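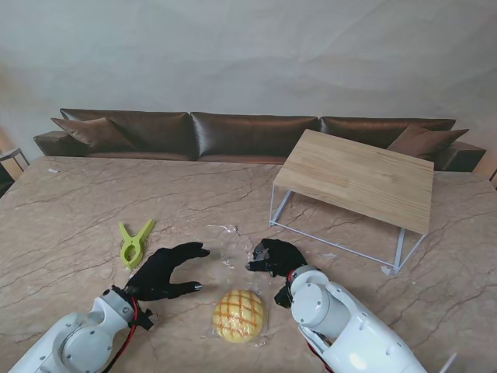

Cliver 112 - Bolsas de seguridad para custodia de pruebas

La bolsa Cliver 112 sirve para guardar y trasladar objetos recogidos en una investigación penal: armas cortas, cartuchos, teléfonos, ropa. La fabrica Gollotano y la distribuye Cifuentes para policías locales, juzgados y peritos privados.

El cierre es adhesivo y muestra una marca visible si alguien intenta abrirlo. Cada bolsa lleva número propio y dos resguardos para separar - uno queda con el agente y otro va al expediente. En el panel blanco se escribe la fecha, el lugar y la firma de cada persona que recibe la prueba.

Para ropa con manchas de sangre recomendamos el modelo de papel, que permite respirar al tejido.

Presentación: caja de 600 unidades
Plazo de entrega: 5 días laborables
Pedido mínimo: 2 cajas
Consultas técnicas: Maiara Bastos

Los pedidos de julio se sirven con normalidad.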